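# The Goossens Problem, Part Whatever

22 February 2025

When I last wrote about my mother's side, I had my great-great-grandfather Goossens getting off a boat with a trunk and a wife. I have since lost the wife. The trunk is holding up fine.

The trouble started in January, when I went back to the passenger list to double-check a birthplace and noticed that the woman I'd been calling Maria for years is written down as his sister. Same age, same village, same line of cramped handwriting. I had read that line a dozen times. I had read it out loud at a family reunion, into a microphone.
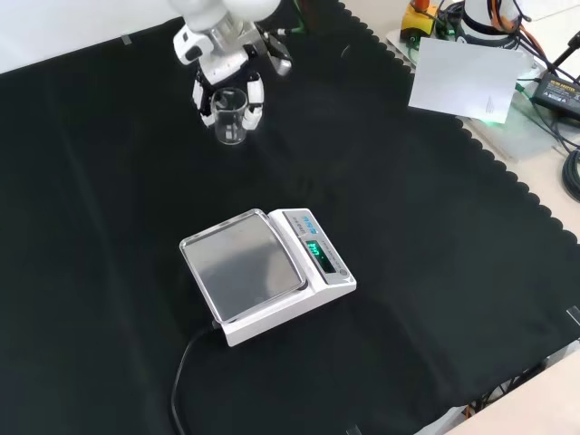

So I did what any sensible person does and bought another subscription. My tree currently has 3,123 people in it, of whom I'd vouch for maybe a few hundred, and the site wants to give me hints on 897 of them. I clicked through an evening's worth. One hint suggested that my grandmother had married her own uncle in a state she never set foot in. Another offered me a gravestone for a man who, according to the last Christmas card, is still complaining about his knees.

Luuk Van Dijk, a third cousin I've only met by email, went at it from the Nilwood end. The church there kept its own marriage book, and a local history group typed up an index years back (spelling by ear, bless them). He found Goossens as Gosens, Gossins and, in one case, Goose. The Goose entry is ours. It has the right farm, the right father, and a bride named Johanna Peeters.

Johanna! Not a Maria in sight. And she got married in Nilwood a full 2 years after the boat, so unless she was hiding in the trunk, she came over by herself.

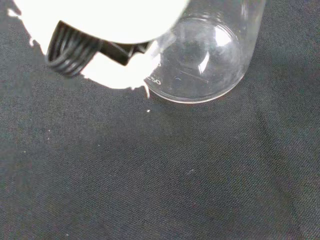
*Photo: Pramex*

That sent me to Floor Peeters, who has been working on the Peeters line far longer than I've been annoying people about mine. She wrote back the same night with nine attachments and no greeting. Her Johanna had been down as "left home, no further trace," with a question mark in pencil. Mine had no parents at all. We stuck the two halves together and they fit well enough that I made a sandwich to celebrate.

What I still don't have is Johanna's crossing. Floor thinks she traveled under her mother's name. Luuk thinks the index typists got her too, and that I should be looking under something like Petters or Beaters.
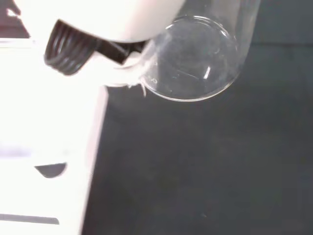
I've been through the P's and am now in the B's, which contain a lot of Bakers. If anyone reading this has Peeters people in or near Nilwood, please check the backs of your photographs and drop me a line. Also, if you were at the reunion, I'd like my handout back. Page four especially.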